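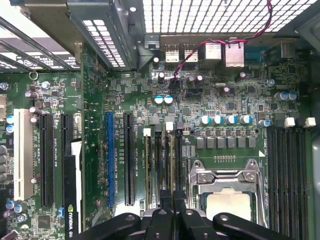 A board should be learned from its back edge inwards, according to one repairer at Amadi, and the trainees there are made to name every connector on it before they are handed a screwdriver. Other workshops begin with the processor. This book follows the Amadi order, as the connectors are the parts most people have already used from the outside.

Chapter 5
The Motherboard

The motherboard is the main circuit board of a computer. Every other part is either fixed to it, plugged into it or joined to it by a cable. The fine copper lines on its surface are called traces, and they carry signals and power from one part to another.

At the rear of the case is the input and output panel. USB ports and Ethernet jacks are grouped there. An Ethernet jack is a taller, boxier housing than a USB port, so the two are easy to tell apart even from the inside.

Expansion slots are long and narrow and lie side by side. The older type is PCI and the newer type is PCIe. A graphics card normally goes in a PCIe slot. Makers use different colours for their slots, and the colour alone does not tell you the type. Read the small label printed on the board next to the slot.

Small groups of pins, called headers, take the thin cables inside the case. Note where each cable goes before you pull it off.

You will need the Pistix worksheet for this chapter. Allow 40 minutes for section 5.1, which deals with the rear panel. Slots are covered in 5.2 and headers in 5.3.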